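Home | Products | Orders | Support | FAQ | Contact

Frequently Asked Questions: Hollo Digital Luggage and Parcel Scale

Last updated: 17 February 2020

The following answers address the questions most often received by Vekico customer support regarding the Hollo handheld scale. Customers who require further help may write to us through the Contact page.

What is the maximum weight the Hollo can measure?

The Hollo is rated for loads up to 30 kilograms. If this limit is exceeded, the display shows "OL" and the load should be removed at once. Repeated overloading may damage the sensor and is not covered by the warranty.

Can the display be switched between kilograms and pounds?

Yes. Press and hold the UNIT button until the reading changes. The scale keeps the last unit selected, even after it has been turned off. Replacing the battery returns it to kilograms.

How should a soft or loosely packed parcel be weighed?

Close the parcel fully before weighing. Pass the strap under its center, clip the strap to the hook, and lift slowly with one hand. Packing material should be included, as carriers charge for the complete parcel.
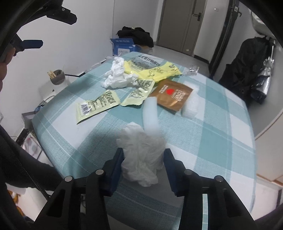 Packaging and a crumpled white wad on a plaid sheet.

Why does the reading change while I am lifting?

The scale reports movement as well as weight. Hold it still until the display locks and a short tone sounds. Should the reading fail to lock, lower the load, press ZERO, and lift again.

What battery does the scale use, and how long does it last?

The Hollo uses one coin cell, supplied in the package. Under normal conditions a new cell provides nearly 700 weighings. The backlight shortens this figure. A battery symbol appears on the display when the cell should be replaced.

Does the scale turn off by itself?

Yes. The scale turns off after 2 minutes without use. This setting cannot be changed.

May the Hollo be used for kitchen ingredients?

We do not recommend it. Very light items fall below the range in which the Hollo is accurate. The Drarkon bench scale, which has a flat plate and a capacity of 600 grams, is intended for small quantities. Containers may be placed directly on the Drarkon plate and their weight removed with the TARE button.

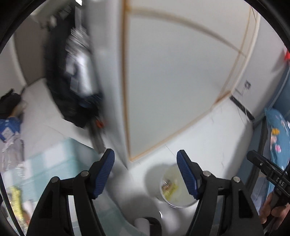 Round transparent container with a yellow label or packet inside.

How should the scale be cleaned and stored?

Wipe the housing with a soft, slightly damp cloth. Do not use solvents or place the scale under running water. Store it in a dry place with the strap unclipped -- a load left hanging on the hook can affect later readings.

Are replacement straps available?

Replacement straps are sold under the Mak accessory line. Mak straps fit all Hollo models, including those purchased before the hook was redesigned in December. Straps from other suppliers have not been tested and should not be used.

May the Hollo be used to set prices or fees?

No. The Hollo is a personal scale and is not certified for trade. Carriers and airlines rely on their own equipment, and their readings take priority over yours.

What should I do if the scale arrives damaged?

Keep the original packaging and contact support before returning the item. Please provide your order number and a short statement of the fault. Returns sent without prior approval may be delayed.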